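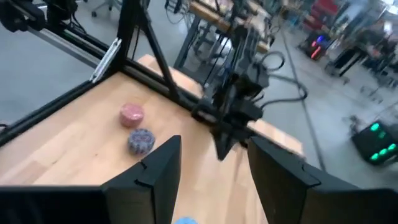
Werkstatt-Tipps der Robotik-AG: Greifübungen mit Haushaltsgegenständen

Stand: 21. April 2021, zusammengestellt von Si-eun So und Gergely Bognár

Arbeitsfläche. Holztische vor jeder Übung trocken abwischen. Staub auf den Greiferbacken verringert die Reibung. Glänzende Oberflächen spiegeln das Deckenlicht — Belichtung der Kameras fest einstellen, Automatik aus.

Kleinteile. Runde, niedrige Objekte mit mindestens einer Fingerbreite Abstand auslegen. Berühren sie sich, schiebt der erste Griff das Nachbarteil weg. Pro Objekt 10 Versuche, Fehlgriffe mit Ursache ins Heft.

Glas und Keramik. Erst zulassen, wenn die Gruppe 12 Griffe in Folge ohne Abrutschen protokolliert hat. Schließkraft in kleinen Stufen erhöhen. Vasen am Bauch fassen, nie am Hals.

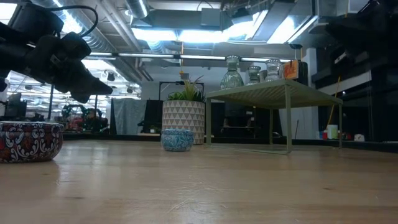
Tisch mit Vasen auf dem Metallregal, Schale und Pflanztopf.

Kabel. Schlaufen an den Gelenken so lang lassen, dass der volle Schwenkbereich ohne Zug erreicht wird. Kabelbinder nur handfest anziehen.

Ende der Übung. Arm in Ruhelage fahren, dann Strom aus. Zerbrechliches zuerst abräumen. Schäden an Nam-gil Byun melden.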